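Hi Heino, my May update on the Ollstead common room. I've spent 300 of the 514 so far, nearly all of it on the floor, and Lakmal Miah still owes me the Hernik receipt. It'll be in the next one.

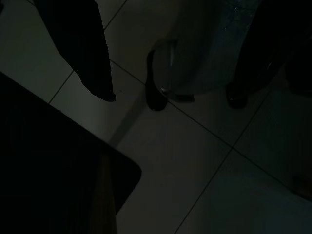 Common room floor, pale square tiles.

The long table is the part I'm happiest with! Everyone dumps stuff on the far end, though, and I'd love a shelf for it. 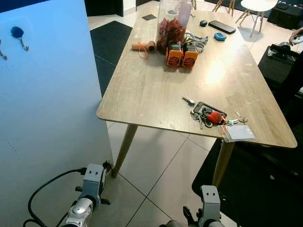 Wood-topped table, far end, with the jar and the orange pieces.

Keys were our big headache, so the hook row went up by the door — and I do like the brass tone.

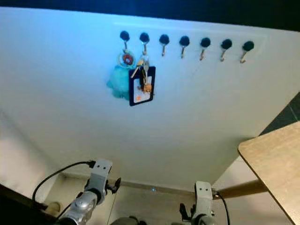

Key hooks, first two in use.

Getting people to use them is slower going. I'm putting name labels up next, and I've asked Massawe for a price on 3 small trays.

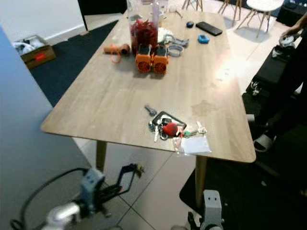

Keys on the table, strawberry keychain and all.

Could you okay the trays before I order? I'm in until 11 most mornings.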